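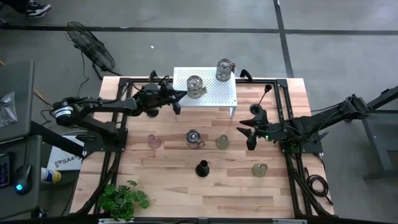 Table display: should glass stand on the riser or on the timber?

Flasum Homewares Members' Forum > Display and Storage
Views: 2,941

Hajnalka Szűcs
Moderator
27 June 2021

Members are invited to comment on the candle display for the Trulevell room. The current layout places two lidded jars on the white perforated riser at the back of the table. The black candlestick is to the right of the riser, and the small pink and green glass pieces are on the timber with the other jar. Please confine replies to placement. Questions of colour were settled in the October thread.

fanholm_stores
Posts: 400

I support keeping lidded containers on the riser. It gives them some height at the back and leaves the table clear for smaller items. I would ask that the twine handles face forward, as they are easily missed from the door. 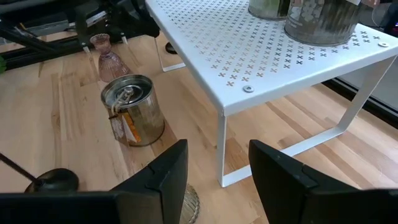

Riser with cross-shaped cutouts; candle tin with twine handle at left.

The tin beside the riser should remain on the table. Its loop of twine needs space above it, and the pattern in the riser top competes with small details.

edwards_north
Posts: 55

I must respectfully disagree with the previous member. A perforated surface is suitable for metal, but I would not place glass on it. Our branch at Edwards uses a plain timber shelf for all glass, and the jars are much easier to lift down and wipe. The riser could be reserved for tins.

fanholm_stores

The difficulty at Edwards was the width of the shelf. Our riser has been in use for 13 months without complaint. I would nonetheless accept tins on the riser and jars on the table if there is sufficient space.

Hajnalka Szűcs
Moderator

Both positions are noted. I have moved my notes on the candle holders into this thread so that members may read them together. 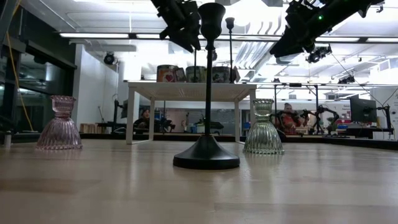

Reading time: 1 minute

Notes on candle holders

The tall black candlestick belongs between the two glass holders. Pink is to the left and the greenish clear glass to the right. The two glass holders share a bell shape with ribbing on the lower part, and they look best with the taller piece separating them. Leave a hand's width on either side of the black base. Tapers are to be fitted only once the layout has been approved.

edwards_north

I agree with the order. I do not agree with the spacing, which seems too generous for a table that must also take the jars. Half that distance would be adequate.

pantry_and_post
Posts: 13

As a newer member, may I ask whether the candlestick could go on the riser instead? Our ceiling is high and the display looks rather low from the hallway.

Hajnalka Szűcs
Moderator

The candlestick is to stay on the table. The spacing may be reduced as edwards_north proposes, provided the wide base can be lifted without touching the glass. The matter of jars on the riser remains open, and members may continue to reply below.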